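3.2 Where the toys live: storage and tidying in the family home

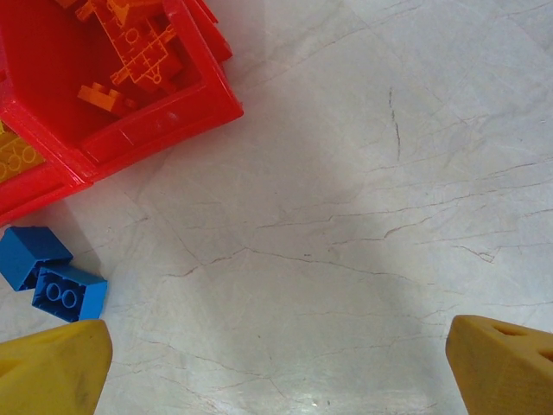
Figure 4. Orange and yellow building pieces in a red plastic bin, on a marble floor.

When we began the home visits we had planned to ask mostly about play, and the question of storage was put near the end of the interview almost as a courtesy, a gentle way of winding down before we thanked the family and found our coats. It soon took up more of the hour than anything else. Parents who had given us short and rather careful answers about screen time or bedtime would sit forward when we asked where the toys were kept, and several of them got up and took us from room to room to show us. We have therefore given the subject a section of its own, and we hope the reader will forgive its length.

Of the 62 households in the study, most kept at least some toys in open containers on the floor, of the general kind in Figure 4. Shelves came next, then drawers, and then a very mixed group that included a disused bathtub, a piano stool and the bottom half of a linen closet. We had expected the choice to follow the size of the home, and to a small degree it did, but the age of the youngest child was a much better guide. Families with a child under three nearly always favored something low and open that the child could reach into without help. Once the youngest had started school, lids began to appear, and labels shortly after them.

The labels deserve a word. In the town of Vulska, where a little over half of our families lived, the local preschool uses picture labels on all of its cupboards, and a good many parents had copied the habit at home. They spoke of it with real affection. One mother in the Fenda housing development had drawn her own set in colored pencil and was a little embarrassed by how much pleasure it had given her. Her son, who was five, told the interviewer that the labels were "for Mommy," and we came to think he had understood the arrangement quite well. In the homes where labels were used, it was almost always an adult who put the last things away, and the children sorted by rules of their own – things that were "sleeping" together, things that had been in the same game, things that were the same color.

Sorting by color came up more often than we had foreseen, above all with building pieces. Kermani, in an early paper on sibling play, suggests that children treat color as a kind of ownership, so that the yellow pieces belong to one child and the blue to another, and that quarrels at tidying time are often really quarrels over this. We saw something of the sort in families with two children close in age. In larger families it was less marked, and the pieces tended to go back in one heap, which the older children appeared to find restful.

We also asked each family to keep a simple diary for one week in August, noting the time at which tidying began and ended and who took part. The diaries were read by both authors (Gilchrist taking the Vulska families and Mudgway the rest) and then exchanged, so that every entry was read twice. They gave us 1255 entries in all, some of them a single word and some of them running over onto the back of the page. The evening tidy, just before or just after the bath, was by far the most common. Morning entries were few and tended to be cross in tone.

What struck us in the diaries was how seldom the parents wrote about tidiness itself. They wrote about noise, about bare feet in the dark, about a grandmother who was coming to lunch. One father noted that the sound of the pieces being tipped out at six in the morning had become his alarm clock, and that he had missed it badly when the children were away at their cousins'. Entries of this kind are hard to code, and we have placed them under "household feeling" for want of a better heading. They make up a fair share of the whole, and we return to them in section 3.4, where we look at what the same families told us about giving toys away.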